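4.2 What the assistants do now

I said in the last section that I went into the skills rooms at Trolmont expecting to write about job losses, and that I dropped the idea fairly quickly. The 19 people I spent time with were all still there when I left, and most of them were as busy as before. What had moved was the inside of the job, and that took me a lot longer to see (I'd been looking at rotas and headcounts, which hardly changed).

So let me start with the stitching itself. Before Cellard came in, a closure on a practice pad was one person's work from first bite to last knot. You sat at the console, you drove both instruments, and if the thread went slack or the needle sat badly in the jaws you put it right without really thinking. With Cellard running, the person at the console picks where the stitch should go in and where it should come out, and the software drives the needle between the two. Then the person checks, agrees, and moves to the next one. It sounds like a small change. Ask anyone who did it the old way for years and they'll tell you it's a different job!
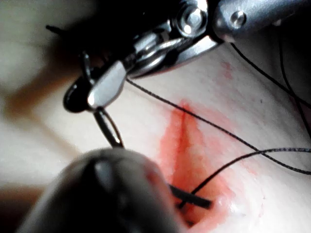
Figure 3. Curved needle held in the instrument jaws, with suture thread running across the practice pad.

Riet Desmet, who had the longest service of anyone I talked to, put it in terms of her hands. She used to go home with sore thumbs and a clear head, and now it was the other way round. I heard versions of this so often that I started a separate page for it in my notebook. Watching a needle that you aren't moving is tiring in a way people found hard to describe, and several of them were a bit embarrassed to bring it up, as if sitting and watching shouldn't count as effort. Laurier Cloutier compared it to being in the passenger seat while a learner drives, with your foot pressing on a brake that isn't there.

The part of the stitch that made people lean forward was nearly always the grip. A curved needle can be held well or badly, and the difference is a matter of where along the arc the jaws close and which way the point faces. Experienced operators read this at a glance and had opinions about it. Cellard's opinions were sometimes not theirs. It would settle for a hold that Laurier called "legal but ugly", and he would then have to decide whether to let it carry on or take over and regrip. Taking over costs time, and it also goes in the log, and I'll come back to the log because it caused more bad feeling than anything else in the project.
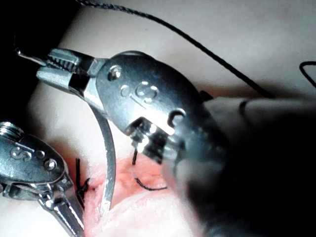

Figure 4. Needle driver closed on a curved needle over the open incision, second instrument at lower left. What appears to be a tied knot lies near the left side of the wound.

Now, the log. Over the period I had access to, it holds 2561 stitches, of which 1612 were marked as automated from entry to exit. A further 251 were marked as handovers, meaning the software began the stitch and a person finished it. The rest were done by hand throughout. I'm wary of making much of these numbers. They depend on a person pressing the right pedal at the right moment, and I watched enough sessions to know that a busy operator will nudge the instrument through a difficult bit and let the stitch go down as automated. Yurani Quispe was quite open about doing this. She didn't see it as cheating. Her view was that the log had no box for "I helped a little", so she picked the nearest one.

Once you know that, the figures look rather different. A good share of what gets credited to the machine is people being kind to it. Those small helps are skilled, too. You have to see the trouble coming, with two instruments close together and loops of thread standing up between you and the needle point, and you have to move just enough.
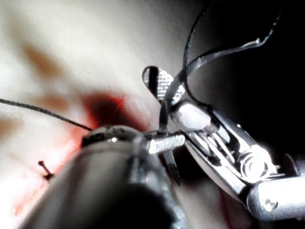

Trolmont Papers on Work and Machines, January 2023, page 47

The managers, to be fair to them, hadn't meant the handover count as a mark against anybody. Segundo Bermúdez, who ran the rooms, wanted it for the software team, so they could find the stitches that went wrong. But a number next to your name is a number next to your name. Two of the newer operators told me they'd let a poor stitch run on because they'd already taken over several times that morning and didn't fancy another. When I passed this on (with their permission, and without names) Segundo took the names off the weekly sheet the same afternoon. I think that did more for the quality of the log than any of the training sessions.

Knots deserve a paragraph of their own, mainly because everyone insisted on it. Operators were proud of their knots. They had favourite ways of laying the thread and strong feelings about how long the tails should be left, and they could often tell whose pad they were looking at from the knots alone.

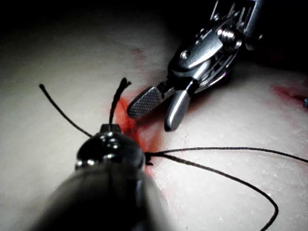 That sort of signature was fading by the time I finished my visits. Some people missed it a great deal and some didn't care at all, and I couldn't find a pattern by age or by years in the job, although I did look. Riet kept tying her own whenever the schedule allowed. Yurani was happy to let the software have them, and used the time to sit with trainees, which she'd been asking to do for ages.

The trainees themselves are the group I worry about most. They are learning to judge stitches before they have made very many, and the older operators couldn't agree on whether that can be done. Orlando Taipe, the most recent starter, told me he could spot a bad grip straight away but wasn't sure he could fix one. I pick this up again in Section 5, where I go through the training timetable and what the operators asked to have changed in it.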